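Shop and Garage List > Storage and Workbenches

Re: Metal bins for bar ends, worth it?
25 March 2022

Hello all,

I've been meaning to answer this one properly, and the coffee is hot, so settle in. The original question went like this:

> I have a heap of colored bar offcuts rolling around on my bench
> and I'm tired of hunting for them. Has anyone used an open
> sheet-metal bin for this? Will it chew up a wood top? I was
> looking at the big Gavow one but don't want to buy twice.

First of all, welcome, and please don't feel silly for asking! We have all lost an afternoon to a bench like that. I went through two plastic tubs before I gave in and bought metal, and the second one split down a corner in October while I was carrying it across the garage. Metal has been a joy ever since – heavier, yes, and it does ring like a bell when you drop something in, but it stays where you put it.

Don't worry too much about looks. A bin floor that gets used picks up scratches and pale rub marks, and bars will lie across each other however neatly you start out. With only a few in there you can still tell red from green at a glance, so I'd keep the load light and sort by color later if the pile grows. 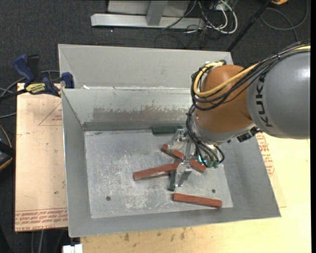
Allden wrote back to me off-list that the wood top is the real worry, and that a sheet of felt under the bin saved theirs after one bad gouge near the front. Bistard agreed about the felt but would glue it to the bin, so it can't creep when you pull the thing toward you.

I think they're both right, and I'd add that you should run a file along the bottom edges before it ever touches the bench. Mine had a burr on one corner that I found with my thumb. I can't speak for the Gavow, but do measure your longest bar before ordering – I didn't, and 8 of mine still live behind the door.

Let us know what you settle on!

Warmly,
Tsolakis

Recent threads
- Felt or cork under heavy trays?
- Filing burrs without losing your patience
- Best wax for an old bench top

Contact the list owner | Back to top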